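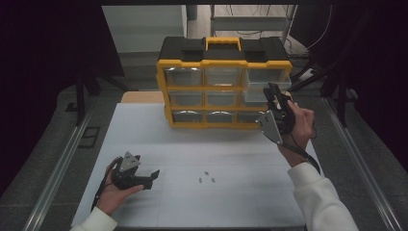 Fig. 1. A nine-drawer parts organiser with the top right drawer pulled partly out.

Stores and Stock Control, Unit 4
Sorting and labelling small parts
Course tutor: Ratih Latuheru

These notes go with the second half of the unit. You should already have read the Unit 3 handout on receiving goods, as the terms "bin", "line" and "issue" are used in the same way.

4.1 What counts as a small part

For this course a small part is anything that is issued by the handful or by the piece and costs less to replace than to look for. Screws, washers, fuses, cable ends, hose clips and drill bits all come under this heading. Batteries do not, and are dealt with in Unit 6 along with other goods that need separate storage.

Small parts make up most of the lines in a typical workshop store but very little of its value. The store at Plultberg, which we use as our main case, holds 347 lines. Of these, 99 are fixings of one kind or another. A full count of the fixings used to take Elif Naz Akbulut and one helper two working days, and the result was out of date by the end of the week.

4.2 Choosing a way to sort

There are several ways to put parts in order. Each has its uses.

By type. All screws together, all washers together. Easy to learn, and new staff can find things without a list. The weak point is that a popular type soon outgrows its space.

By size. Works well within a type, less well across the whole store. If you sort by size, run from small to large, left to right and then top to bottom, and do it the same way in every unit.

By job. Everything needed for one task is kept together. Fitters like this. The stock clerk usually doesn't, as the same part then sits in several places and has to be counted in each.

By part number. The normal choice once a store is run from a computer list. It makes no sense to anyone standing in front of the shelf without the list.

Plultberg sorts by type and then by size, with four job kits kept apart near the issue counter. The kits are topped up on the first working day of the month and are not counted as stock.

4.3 Labels

A label should carry the part name, the size and the part number, in that order. The name comes first because people look for the name. Write "washer, flat, M6" and not "M6 flat washer", so that a printed list falls into the right order by itself.

Put the label on the drawer or bin and a second one on the frame or shelf behind it. When a drawer is taken to the bench, the second label shows where it goes back.

Do not cover an old label with a new one. Take it off, clean the surface and start again. Rafail Vasilakis found three layers on one bin at the Vulter depot, and the stock list agreed with the middle one.

Handwritten labels are acceptable for up to a week.

4.4 Reorder points

The simplest method for small parts is the two-bin method. Each line has a working bin and a reserve bin. When the working bin is empty, the reserve is moved forward and an order is placed. Nothing is counted.

Where there is room for only one bin, use a reorder card. Put the reserve in a sealed bag at the back with the card tied to it. Whoever opens the bag hands in the card.

Bag size depends on weekly use and delivery time. For a part used at 50 a week with a two-week delivery, the bag must hold at least 100. Add to this if the supplier is often late.

Plultberg moved to reorder cards in July. In the first year after the change the store issued 2830 bags, and the fixings count was dropped.

4.5 Common faults

Mixed drawers. Usually caused by leftovers being tipped back in a hurry. Keep a returns tray and sort it at the end of each shift.

Overfilled drawers. Parts ride over the back and end up in the drawer below. Fill to three quarters.

Lost cards. Check the card rack against open orders once a week.

4.6 Task for next session

Choose a store, shed or cupboard you can get into. Draw a plan of it, say which way of sorting is in use, and suggest reorder points for any five lines. Two pages at most. Hand in to Aisyah Latuheru at the office before the session.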